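Bamboo tile mat

A bamboo tile mat (also called a bamboo block mat, a mahjong mat or simply a summer mat) is a sleeping surface made of small rectangular pieces of bamboo joined into a flexible sheet. It is laid on top of a mattress or a sheet in warm weather, and the sleeper lies directly on it or on a very thin cover. Few household objects do so much with so little: no motor, no filling, nothing to plug in, and yet a good one can make a sticky July night bearable.

The name "mahjong mat" comes from the shape of the pieces, which look a lot like game tiles laid out in rows. They are sold under many local names, and the word "mat" alone is often enough in places where everyone grew up with one.

Construction

Each tile is cut from the wall of a mature bamboo stalk, planed flat, rounded at the edges and polished. Holes are drilled through it, usually lengthwise and crosswise, and a cord is threaded through so that every tile is tied to its neighbors. Elastic cord is common today. Older mats used nylon fishing line, which lasted well but had a habit of pinching arm hair, as anyone who slept on one as a child will remember!

A single-bed mat from the Kodikara workshops uses 1,300 tiles, and the wide double uses 2,970. The tiles are sorted by shade before stringing. Some makers go for an even color, while others mix light and dark pieces on purpose, and the mixed ones are lovely - tan next to honey next to something close to toast, no two rows alike. Carbonized bamboo, which is steamed under pressure before cutting, comes out a deeper brown all the way through.

Edges are finished in one of two ways. Bound mats have a strip of cloth sewn around the outside, which keeps the corner tiles from chipping. Open mats simply end at the last row of tiles and are easier to repair.

Why it feels cool

Bamboo doesn't make cold, of course. The polished tiles draw heat away from the skin faster than cotton does, and the gaps between them let air move under the body. Sweat has somewhere to go. The effect is strongest in the first few minutes after lying down, and habitual users know to roll over to a fresh patch when the old one warms up. This is one of the great small pleasures of summer and deserves to be better known.

Because the tiles are hard, the mat works best over a mattress with some give. On a bare board it can leave a grid pattern on the shoulders and knees.

Use on the bed

The mat normally goes over a fitted or flat sheet. The sheet keeps the tiles from rubbing the mattress and helps stop the whole thing from sliding, and it often shows as a band of color along the sides where the mat is narrower than the bed. Some sleepers add a light cotton cover on top in early June and take it off as the nights get hotter.

During the day the mat turns out to be a very good place to sort laundry. It is flat and firm, and folded pants keep their edges on it far better than on a soft quilt. Knitwear can be stacked on it without sinking into a heap, though loose knits should be set down and lifted, never dragged, as a chipped tile can catch a loop. In many homes the change of season happens right there on the bed, with sweaters and dark trousers being folded for storage while the mat is already out.

Care

Wipe with a well-wrung cloth and warm water, along the rows and then across them. A little white vinegar in the water helps with body oils. Dry in the shade with the mat propped up so that air reaches both faces. Strong sun makes the tiles brittle and can split them at the drill holes.

Soaking is a mistake. Water sits in the holes, the cord stays damp and mold follows. If black specks do appear, brush them out dry first, then wipe with diluted vinegar and air for two full days.

For winter, roll the mat with the polished side out and store it upright in a dry closet. Folding puts all the strain on one line of cord. A mat put away in September and checked once in March rarely gives trouble.

Repair

A broken tile can be swapped without restringing the whole sheet. Untie the nearest edge knot, slide the row free, replace the piece and tie off again. Spare tiles are sold in bags of 34 by Gellness, and the better mats come with a few tucked into the packaging. Keep them!

Regional notes

In the hill town of Zadov, mats are still strung by hand in family workshops, and the local style has narrow tiles and a bound edge in dark cloth. The Dundeo style is wider and chunkier, with an open edge and a more obvious mix of shades. A Dundeo child's mat has 555 tiles and is small enough to carry to a porch for an afternoon nap.

See also: rattan mat, rush mat, bed linen, seasonal clothing storage

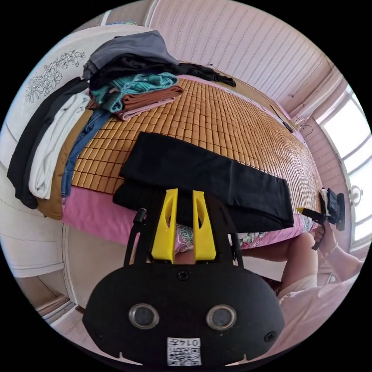 Bamboo tile mat over a pink sheet, with folded clothes on top.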